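Adside Residents' Association
Minutes of the meeting held on 28th January in the back room of the Prinico café

Last updated: February
4 comments | 7 shares

Present: Ifigeneia Ververidis (chair), Fotini Karamanlidis, Glykeria Karras, Savvas Dimitriou, Sotiris Vrettos (minutes). No apologies received.

1. Minutes of the last meeting
Agreed, with one change. Glykeria did not "welcome" the parking proposal. She "heard" it. Corrected.

2. Resident parking scheme
Ifigeneia went through the papers sent by Triltero, the firm that wants to run the scheme. A permit would cost 50 a year for the first car and 100 for the second. Visitors would use a phone app.

Savvas asked what a permit holder gets for the money. The papers say "improved access to kerbside space". He asked whether that meant a space. It does not. The number of permits is not capped, so a street with too many cars in it would go on having too many cars in it, all of them paid for.

The survey was discussed at length. Triltero says the response shows strong support. Forms went to 300 homes and 103 came back. The papers do not say how many of the 103 were in favour, only that "most respondents recognised parking as an issue". Fotini said she had ticked that box herself and was against the scheme. The minute-taker did the same.

Glykeria pointed out that there was no question on the form asking whether people wanted permits. Ifigeneia checked the form and confirmed this.

Savvas said the trouble is in the early evening, when people come home, and the scheme as drawn up stops in the late afternoon. Nothing in the papers explains the hours. Fotini thought they were the hours of the wardens. Ifigeneia had asked Triltero by email and been sent the same papers again.

Agreed: to ask for the full survey results, street by street, before taking any view. Ifigeneia to write.

3. Bins in the lane behind Dimitriou
Savvas declared an interest, as the shop is his cousin's. The new collection times have been in place since before Christmas and the lane is no better. We were promised a review. No one present has been asked anything, so either the review has not begun or it is being done without the people who use the lane. Savvas to ring the depot.

4. Meeting room
The café wants its back room for bookings from the spring. A room has been offered to us at the old dairy, free for the first year.
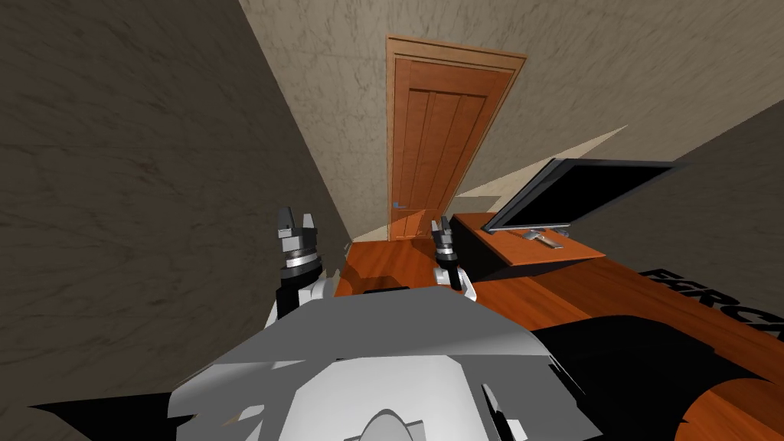
Fotini Karamanlidis wanted to know what happens in the second year, and said we had been caught that way before with the storage unit. She would sooner pay a small sum from the start and have it in writing. Ifigeneia said the offer letter was silent on the point. Sotiris asked who pays for heating. Also silent.

Agreed: no answer to be given until both questions are settled. Sotiris to write.

5. Any other business
Glykeria asked if the noticeboard key had been found. It has not.

Next meeting: February, same place, date to follow.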